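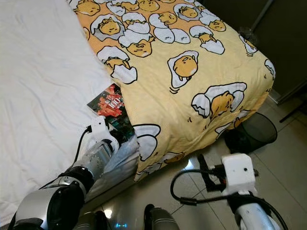 How Do People Buy a Robot?

Last updated: 7th June

Buying a robot takes more planning than buying a bike. A bike comes with wheels, pedals and a seat, and you can ride it home. A robot often comes in parts, and some of the parts are sold by different companies. The people who want one have to make a list, add up the prices and check that they have enough money. The list of prices is called a budget.

Start with the job

Before anyone looks at prices, they write down what the robot will be asked to do. "Help around the house" is too big to plan for. "Tidy a bedroom" is better, but it is still a lot of jobs. "Pick up a book from the bed" is a good size.

A small job like that tells you what to look for. The arm must be long enough to reach over the mattress. The gripper, which is the robot's hand, must open wide enough for the book and close without bending the pages. A bed is soft, so things sink into it a little. A book might be tucked under a comforter, with just one corner showing. A robot that only works on hard, flat tables would be the wrong thing to buy.

One arm or two?

Two arms can do jobs that one arm can't. One can lift the edge of a blanket while the other takes hold of what is under it. But a second arm means a second gripper, more cables and more parts that can wear out. Buyers at Stesten, a lab that studies robots for homes, priced both kinds before they chose. They wrote down nine jobs they wanted done and marked the ones that needed two arms. Most of them did.

What goes in the budget

The robot itself is usually the biggest cost. After that come the things people forget:

Grippers. They come in different shapes, some with narrow fingers and some with wide ones. At the Bivon parts store, a pair costs 600 dollars.

Cameras. A camera on the robot's head can look over a whole bed. A small camera near the gripper gets a close view of the thing being picked up.

Spare parts. Fingers get scratched and cables get pulled. The Stesten buyers put aside 2,000 dollars for repairs in the first year.

Delivery. A robot is heavy, and it may need a special crate.

Training. People need time to learn how to run the robot safely, and they are paid for that time too.

Things to practice with. Robots need plenty of practice with ordinary objects such as books, pillows and sheets. These are the cheapest things on the list, and some can be borrowed from home.

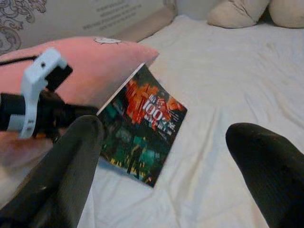
Try before you buy

Many sellers will let buyers test a robot first. The Chien company in Candine lends its robots for 11 days. Buyers should use the time to try their own jobs, with their own objects, in a real room. They should also measure the doorways and the space beside the bed - a robot that can't get into the room can't tidy it.

It helps to write down each try. Did the gripper reach? Did it hold on? How long did it take? A robot that costs less but drops every second book might not be the better buy.

Plan one yourself

Pick one small job in your own home. Write down what the robot would need to reach, hold and see. Then make a budget with a grown-up. Put the robot at the top and the other things under it, and leave a line at the bottom for repairs. If the total is too high, look at the job again. Perhaps one arm would be enough, or the robot could be rented for the month of July.

Contact us | © Candine Kids' Science Pages | Back to top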